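Notes on the Zirkalbridge withdrawal queue, for anyone holding wrapped tokens on the Hellix side. 1/11

The bridge processes exits in batches. A batch closes when it reaches 500 requests or when 72 hours have passed, whichever comes first. Through most of June the request limit was hit first. It is now the timer. 2/11

Lower traffic therefore means longer waits, and people keep reading that as a liquidity problem. The locked balance on the source chain still matches the wrapped supply. I compare the two at every batch close and have not found a gap. 3/11

What did change is the signer set. There are 9 signers and a batch needs six signatures. Two of the signers run by Lengyel rotated keys in the same week, and their signatures now arrive late in the window. The batch still clears, only later. 4/11

Margit Hegyi asked whether the rotation was announced. It was, in the operator channel, with the new public keys attached. The explorer did not pick up the new keys for several days and listed both signers as offline. They were signing the whole time. You can verify this from the raw batch data. 5/11

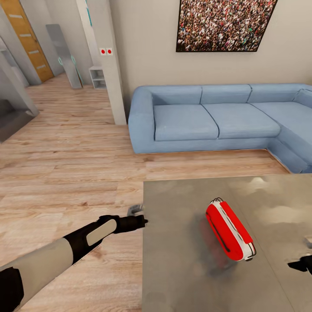
Weekly Bridge Notes, No. 9

Fees. The exit fee has a fixed part and a gas part. The gas part is estimated when the request is made and settled when the batch closes. If gas drops in between, the difference goes back to the sender address on the destination chain. It does not go to the address that made the request, so check both if you think a refund is missing. 6/11

Contracts that call the bridge directly need to handle that refund. The Skisby vault did not, and small amounts collected in an address with no withdraw function. Zsolt Jakab's patch adds one. It is merged but not deployed as of July 20, 2024. 7/11

On the proposal to cut the timer from 72 hours to 24: each batch carries a fixed verification cost, split across the requests in it. With 500 requests the share is small. With 40 it is larger than the exit fee itself. A shorter timer needs either a subsidy or a higher minimum exit. 8/11

Kuo-hua Hsieh's alternative is to keep the timer and add a priority lane with a minimum of 1000 tokens per request. I prefer this one. It leaves the shared batch alone and the large exits pay their own verification. The open question is whether priority requests should count toward the 500. The draft says yes in section 2 and no in section 4. 9/11

Lajos Csonka has a script that reads the queue contract and prints your position, the time left on the batch and the current fee estimate. It needs an archive node for anything older than the last two batches. 10/11

Next week: the signer bond, and why the slashing condition as written cannot be triggered by a late signature. Corrections to the fee section go to Nouhaila Salem or to me, with the batch number included. 11/11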